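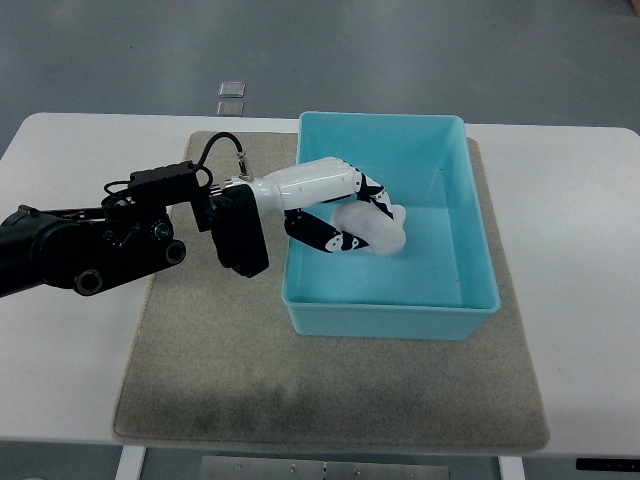

Figure 5.1 The hand of the cell, closed on a soft white object inside the bin.

Chapter 5
Looking After a Single-Arm Cell

The Utska cell is a small one: an arm, a hand, a table, a felt mat and a plastic bin. Most of the faults reported on it come from three places – the hand, the cable and the mat – and this chapter takes them in that order.

Before any work on the hand, park the arm and switch off at the wall. Wait 180 seconds. Check each finger joint for play, then wipe the fingertips with a dry cloth.

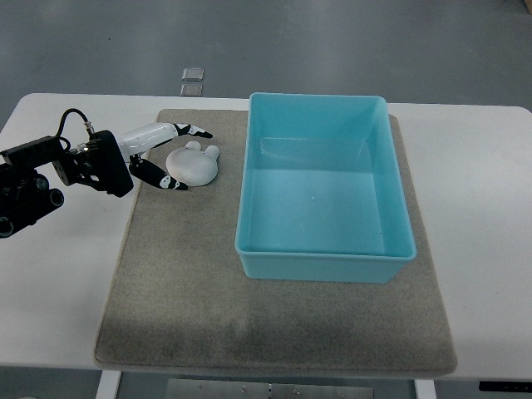 Soft parts need a wider opening than hard ones, as they bulge when squeezed. Set the opening with the part you mean to use, and write the value in the cell log. The joints are due for inspection every 1000 cycles.
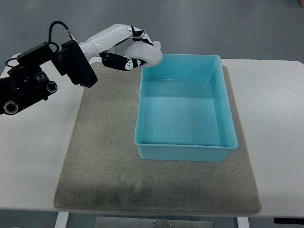 Cable faults are easy to mistake for motor faults. A hand that stops halfway through closing may only have a bad connection. Look first at the black cable that loops up over the arm and runs to the small metallic connector near the hand. The loop must stay slack in every position the arm can reach. Tie it down too tightly and the connector takes the strain. Section 5.2 gives the test for a worn cable, using the Bernano tester.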